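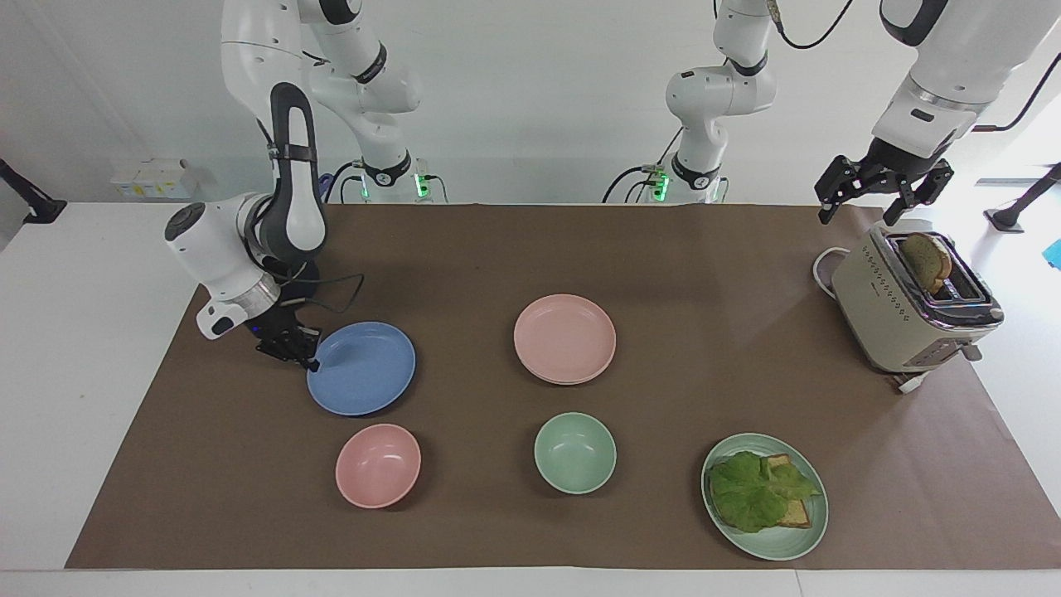 Unit 4. Comparing Parallel-Jaw Grippers on a Two-Arm Cell

4.1 Purpose

This unit covers the gripper comparison run on the tableware-and-toaster layout. The arms, controller and camera positions stay fixed. Only the fingertips change. Students should be able to explain why a fingertip that does well on a plate rim may do badly on a slice of toast, and should be able to record the difference in a form that another group can check.

4.2 Fingertip sets

Set A, Ziston: flat, hard tips. Thin at the end, so they fit under a shallow rim. Little give.
Set B, Lacson: padded tips. Better hold on smooth plastic, but the pad adds thickness and needs more clearance above the mat.

Both sets mount on the same two-finger gripper. Run the Ondix calibration routine after every swap. The tool center point moves between sets, and an old offset will put the tips into the mat.

4.3 Arm assignment

Left and right are always named from the robot's side. The robot's right arm therefore shows up on the left of the fixed camera view. Log files use the same rule. Reports that mix the two conventions will be returned.

The right arm takes the blue plate by its near rim. The left arm takes the toast from the toaster. Approach both from above with jaws open, and stop short of contact before the final move.

4.4 Notes on the objects

Plates. Matte plastic, shallow. The rim gives the fingers a short edge to close on, so small height errors matter. Stacked plates are a separate case: the gripper may take one rim or two, and the log must say which.

Bowls. The wall is steeper than a plate's and accepts a wider range of approach angles. Use a bowl as the warm-up object after calibration.

Toast. The slice stands upright in the slot. Grip across the thin dimension. Crust and crumb compress differently, and a force setting carried over from the plate will usually crush the slice. The toaster stays unplugged for all trials.

Open sandwich. Not a grasp target in this unit. It tests whether the planner keeps the arms clear of a plate that already holds food. Loose lettuce also hides part of the bread outline from the camera, a point taken up again in Unit 5.

4.5 Procedure

1. Reset the objects to the marked layout.
2. Run calibration and save the offset file.
3. Run 20 trials per object with Set A, then 20 with Set B.
4. Score each trial as held, slipped or missed. A hold must last 15 seconds.
5. Enter controller faults in a separate column — they are not gripper failures.

4.6 Data handling

The Mullinton archive holds 1480 earlier trials in the same format. Column 17 is the fingertip code. Leave it blank if the set is unknown, and do not guess from the date of the run.

Reading before the next session: section 5.1, partial occlusion and grasp choice.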